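How to Refresh a Maple Board for Block Play

A plain wooden board makes a good base for small shape blocks. It gives kids a flat place to sort and stack, and it keeps the pieces off the floor. After a year or so of use the top gets scratched and dull. You can bring it back in an afternoon.

What you need: sandpaper in 400 grit, a soft cotton rag, food-safe mineral oil, and a dry place to leave the board overnight.

Take all the blocks off and wipe the board with a damp cloth. Let it dry fully, up to 2 hours. Sand with the grain, using light pressure. If your board is glued up from strips in different tones, as ours is, clean off the dust often so the darker wood doesn't smear into the lighter bands.

Faint scratches can stay. You only need to take off the ones you can catch with a fingernail — sanding deeper than that leaves a dip, and tall pieces will wobble in it.
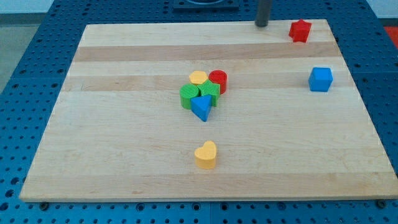
Rub in a thin coat of oil and wait 25 minutes, then wipe off whatever is left on top. Do the end grain last and give it a second coat. Stand the board on edge overnight.

Wash the blocks while you wait. Ridged sides hold dirt, so use an old toothbrush and warm water with a drop of dish soap. Rinse them, shake them out, and set them on a towel. Put them back on the board once the oil no longer marks a paper napkin.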